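About Us

Gamton started out as a two-room workshop in Okstead, with a secondhand bench, a very patient landlord, and a question that kept coming up whenever we visited other people's labs: why does everybody run their robot arms differently, and why is so little of it written down? We'd see lovely machines and clever people, and then a sticky note on the wall that said "ask before moving left arm." We wanted to help with the part after the sticky note, and that is still pretty much what we do.

These days we write working rules for small robot benches, the kind with one or two tabletop arms, a few bins and a person sitting close by. Big factory cells have had their standards for a long time, along with fences and light curtains and whole departments to look after them. The little benches in schools, repair shops and research rooms tend to get by on habit. Our rulebook is called Drernosetti (it was the name of the street our first workshop stood on, and we never found a better one), and it is short enough to read over a sandwich. It has 40 rules, and 13 of those are marked as the ones you learn before you touch anything at all.

We try every rule on our own tables before it goes to anybody else. That has been our way from the start, and it has saved us from some truly bad ideas, including a color code for bins that needed its own chart, and a checklist so long that people began filling it in the night before!
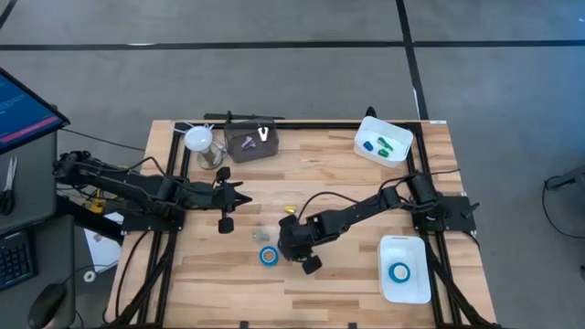

Photo: Gamton, Okstead workshop

Most of our work is at this scale: two arms fixed to one frame over a wooden tabletop, with white bins for the small stuff and a roll of blue tape or two to pick up and put down. A desk with a screen and keyboard stands right next to it, so the person and the machines are always neighbors. When a bench is that compact, good practice comes down to fairly homely matters, like where the cables go, who has the right to say stop, and what is allowed to stay on the table between runs.

People often ask us for a taste of the rulebook, so here are a few that we're especially fond of.

One person is in charge of a run, and says so out loud before it starts. Anyone in the room may stop it, and no one has to explain themselves until afterward.

Both arms are treated as live whenever either of them is powered, even if only one has a job to do. We wrote this for benches where the two grippers share the middle of the table, and it is the rule our visitors say they take home first.

Cables get walked with the fingers, base to wrist, at the start of every session. We allow slack, we're quite generous about slack, but it has to stay clear of the joints through the full reach of the arm.

The list of objects for the task is written down beforehand. If something turns up on the table that isn't on the list, you either add it to the list or take it away, and scissors and blades have their home on the desk side.

Hands stay outside the frame until the arms are parked. There are no exceptions for "just nudging it," which we know is the hardest one to live with, and we've all been told off for it at one time or another.

Along with the rulebook we run Magesa, our training program, which takes 8 people at a time through three days at the bench. It's deliberately slow. The first morning is nearly all talking and walking around tables, and folks who came hoping to drive an arm right away do get a little restless, but by the third day they are usually the ones writing new rules on the whiteboard. So far 610 people have been through it, from high school teachers to retired machinists, and a good many still write to tell us which rules they have argued with and changed. We love those letters. Two of the 13 starter rules came out of them.

We revise Drernosetti once a year, in November, and we keep the old editions on the shelf so that anybody can see what we used to think. If your bench does things another way and it works well for you, please do tell us, and send the reasons along with it, because the reasons are generally what ends up in the next edition.

The workshop in Okstead is open to visitors by arrangement. Wear closed shoes, tie back long hair, leave dangling badges at the front desk, and come hungry, as there is nearly always soup on.

Page last updated 16 Jun 2025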